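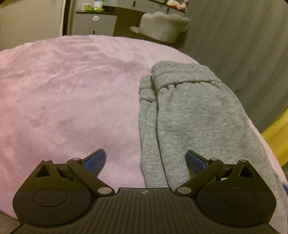
Hand gripper open over the bed, sweatpants folded on the right.

Ticket 41 – Rorkari hand gripper, left finger slow to open
Opened by: Silvana Nogueira
Assigned to: Josué Peixoto, Soment support
Opened: October 29, 2021
Priority: normal
Status: closed

Silvana Nogueira
The left finger lags when I let go of the trigger. The right one goes straight out to its stop and the left follows a moment later. Closing is fine, both pads meet in the middle. It's worst after a long run of clothing tasks. I restarted the logger and recalibrated the opening width, and it made no difference. Firmware is the one Anderson loaded in January.

Josué Peixoto
If closing is even and only opening lags, I would leave the calibration alone and look at the linkage. Please power the gripper off, take out the battery, and move each finger by hand through its full travel. Tell me if one side feels heavier, and where in the travel.

Silvana Nogueira
Left is heavier for the last part of the opening. Right is smooth all the way. I don't feel any play at the large pivot on either side.

Josué Peixoto
Probably lint at the small outer pin, where the arm meets the finger. Fleece and knits shed a lot and it packs in behind the pin head. What to do:

Leave the battery out.
Open the fingers as far as they go.
Brush out the joint from the top and then from the underside, with a soft dry brush. Do the right side too.
Pull out whatever the brush leaves with plastic tweezers. No metal tools near the pads.
Wipe the pads with a cloth slightly damp with water.
Move both fingers by hand 2 full strokes, then put the battery back and run the width calibration.

Don't oil the pins. The bushings are dry-running and oil will turn the lint into paste.

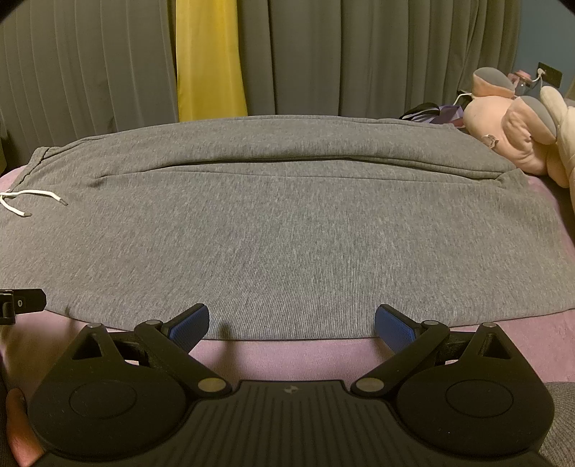

Can I use canned air in place of the brush?
Canned air is fine on the pads and the outside of the housings, but at the pins it tends to push lint further into the joint, so brush those first.

Silvana Nogueira
Done. A gray plug of fluff came out of the left outer joint, and a little from the right. By hand the left is much better but still not the same as the right.

Josué Peixoto
Check the screw under the left finger mount. If it has been overtightened it will pinch the arm. Back it off an eighth of a turn and try again.

Silvana Nogueira
That was it – Vilém swapped the left pad last week and must have done the screw up hard. Both sides now feel equal. Calibration passed, and I ran 2 test sessions with no lag.

Josué Peixoto
Good. I have added the screw to the pad replacement notes. For soft goods, please brush the joints at the end of each day. The full linkage check stays at 3,000 cycles, and the counter doesn't need a reset for this job. Sebastião Aguiar will send a spare pair of bushings with the next parts order in case the lag comes back.

Closed by Josué Peixoto. Resolution: joints cleaned, left mount screw loosened. No parts replaced.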